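The Snack Bag Goes to the Office

By Gobnait Scanlon

Ask people what they remember about a meeting and half of them will tell you what there was to eat. I've been writing about office food for long enough to have strong feelings on the subject, and my strongest is this: put something out in a proper dish! A bag passed down the table gets two polite takers and then sits by somebody's elbow until five o'clock. Tip the same snack into a glass dish and people who swore they'd just had lunch start leaning in.

I came around to this in July, when I spent a week going from one meeting room to the next for this magazine. At Indton, a design firm with a staff of 100, they keep a whole shelf of dishes outside the big room, all different, most of them thrift store finds. Malachy Hayes started it. He runs the front desk and he grew up in a house where the good dishes came out for everybody, including the man who fixed the boiler. "My mother would have died before she put a packet on the table," he told me, and then he took me through the shelf one dish at a time (I loved every minute), including a little pressed-glass number from a church sale in Dobos that he won't let anyone put in the dishwasher.

Glass is the thing to hunt for. Ribbed or cut patterns throw the light around, and a dark table, the kind that makes most meeting rooms feel like a bank, turns into the best backdrop you could ask for. A bit of gold around the rim doesn't hurt either. You don't need a matching set, but two of a kind look lovely side by side, and they solve the old problem of the far end of the table never getting anything.

Then comes the color. Green and orange together are my favorite, bright enough to wake up a gray room and a nice break from the usual beige of crackers and cookies. Keep them in one resealable bag until you get there and you've got your whole spread in a tote pocket.
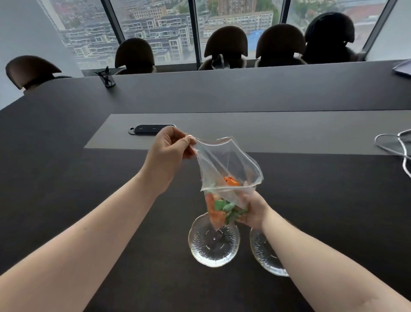

Orange and green, still in the bag, with two gold-rimmed dishes waiting on the table.

Pouring is where people get nervous, and it's easy once you've done it a couple of times. Open the bag all the way along the top. Get one hand on the rim and use the other to gather the plastic lower down, so you decide how much comes out and when. Go slowly! Anything sticky will want to leave in one big lump, and a gentle squeeze from the outside breaks it up. I like to fill each dish a little over halfway, then zip up what's left for a refill after the break.

Where the dishes go matters more than you'd think. Keep them clear of the outlets and the cable that always seems to be lying down the middle of the table, and off to the side of whoever is presenting. At Emow, a bookkeeping office two floors below Indton, they used to line everything up by the door, and people grabbed a handful on the way out. Now the dishes sit right in among the notebooks, and I watched a very dull budget meeting turn into a pretty cheerful one.

A small spoon is a kindness. So is a stack of napkins, and a card if there are nuts in anything. Wash the dishes by hand with a soft brush, which gets down into the ribs where sugar likes to hide, and dry them right away or the pattern goes cloudy.

If you're starting from nothing, Malachy's advice is to buy one dish you really like and use it for a month before you get another. I ignored him completely and came home from the Pandell flea market with five. Two are on my desk right now, one full of orange slices and the other full of paper clips, and I've only mixed them up once.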